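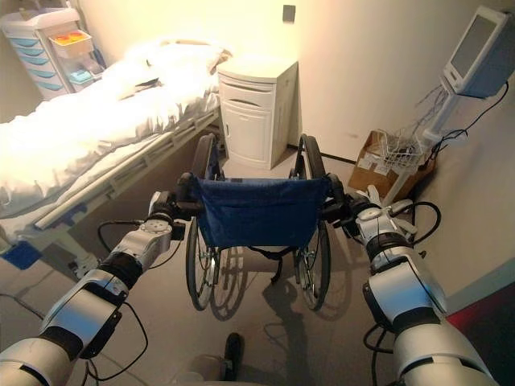
Wikari Transit 6 Folding Wheelchair
Item no. 2992-B
Supplied by Grurnex Mobility

The Transit 6 is a manual chair for indoor use and short trips on paved ground. The frame folds side to side with the seat upholstery in place. Rear wheels run on sealed bearings and have solid tires.

Specifications
Seat width: 18 in
Seat depth: 16 in
Overall width, open: 25 in
Overall width, folded: 12 in
Weight without footrests: 37 lb
User weight limit: 250 lb
Frame: powder-coated steel
Front casters: 8 in, solid

Folding
Apply both wheel locks. Swing the footrests up, then lift the seat at the front and back edges. Do not push down on the side rails to open the chair with your fingers wrapped around them – use flat palms.

Upkeep
Check the wheel locks every month. Wipe upholstery with mild soap and water; no bleach. Axle nuts are set at the factory and should be checked after the first 2 weeks of use. Replacement casters and armrest pads are sold separately, and pads from the older Swanson line do not fit.

Shipping
Ships in one carton. Footrests are packed flat and attach without tools. Current stock is 97 units, all at the Prenadance warehouse.

Warranty
Frame, five years. Upholstery, tires and pads, 90 days. Damage from loads above the stated limit is excluded.

Parts and service: Ilse Jansen
Dealer accounts: Damián Ochoa

Page revised May 28, 2018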